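Skollus Lab Notes – January

Two Arms, One Picture Frame: Bimanual Handling Without a Script

Anyone who has hung pictures knows the little shuffle you do with a frame. You tip it, you catch the other edge, you feel it start to slide and your second hand is already there before you've thought about it. Getting two robot arms to share a job like that has been on our wish list for a long time, and this month we finally have something to show for it!

The task is part of Hedik, our household objects project. A picture frame lies flat on a table. The arms have to close in from both sides, take hold, lift together, and set it down again turned toward a person standing at the other end. It sounds small. But a frame is long, stiff, and glossy, and once both grippers are on it the two arms are effectively bolted together. If one moves a little faster than the other, something has to give, and it is usually the grip.
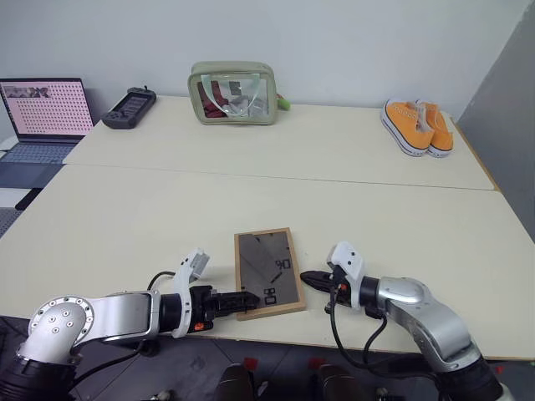

Left jaws at the wood, right jaws still a short way off.

Valentyna Moroz, who leads the control side, had been trying the usual recipe for most of the fall: plan a path for the left arm, plan a matching path for the right, and run both on the same clock. It worked fine in simulation and poorly on the table. The paths matched perfectly and the frame didn't care, especially when it started out a few degrees off from where the planner believed it to be.

So she and Hường Trịnh tried something looser. In the new method, which we're calling Harahap, the policy doesn't plan for the arms at all in its first stage. It predicts where the object should go next, as one short motion, and then each arm works out its own way to help. The arms are also allowed to arrive at different times. One goes first and settles lightly against an edge, and the other closes the gap using what the first has learned about where that edge really is. Hường calls the first arm "the thumb," and the name has stuck.

The training set was 300 demonstrations, all teleoperated, and a good chunk of them were done by Oi-ling Mak, who has the steadiest hands in the building (she also restrings guitars, if you need one done). We asked her to be a bit sloppy on purpose in the later batches – crooked starts, late arrivals, a grip that needed a second try – and those turned out to be the demonstrations that mattered most. With only the clean ones, the policy managed 6 good lifts out of 20. With the sloppy ones mixed in, it managed 17 out of 20 on the same starting positions. I made Valentyna run it again before I would believe it, and the second set came out the same.

Glass deserves a word of its own. Depth sensors are unhappy with shiny surfaces, and a dark reflective panel throws back whatever happens to be near it. In our frames the reflections include streaks of light and stray black numerals, and an early version of the vision model got quite attached to those. It would lock onto a number and follow it as the viewpoint changed, like a cat after a laser pointer. Mairéad Ní Bhriain fixed this by hiding random patches of the panel during training, so the model had to rely on the pale wood border. It's a simple trick, a few lines of code, and it took one long afternoon to get right.
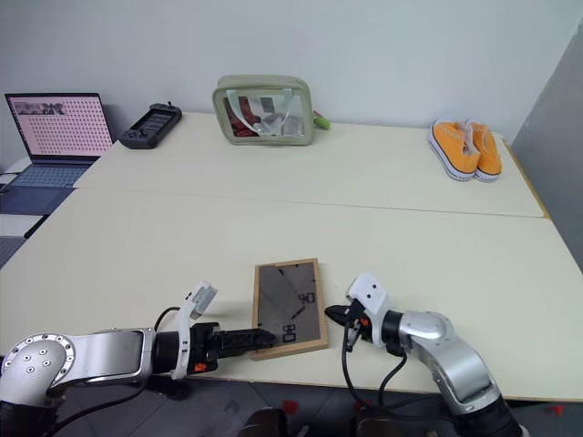

What Still Goes Wrong

Plenty! The three misses in each set were all the same kind. The second arm closed a touch too low, its fingers met the tabletop first, and the whole motion stalled. We think a better sense of contact at the fingertips would help, and Khrystyna-Mariia Hrynyshyn is wiring up a version now. Heavier frames are also untested, as is anything that bends.

Next up is Prodlow, a longer run of some 1000 trials with frames of different sizes, left going through the evening. If the numbers hold, we'll release the demonstrations along with the training code. In the meantime, if you have old frames in a closet and don't want them back, drop them at the front desk with Oi-ling's name on them. Scratched is fine, and the bigger the better.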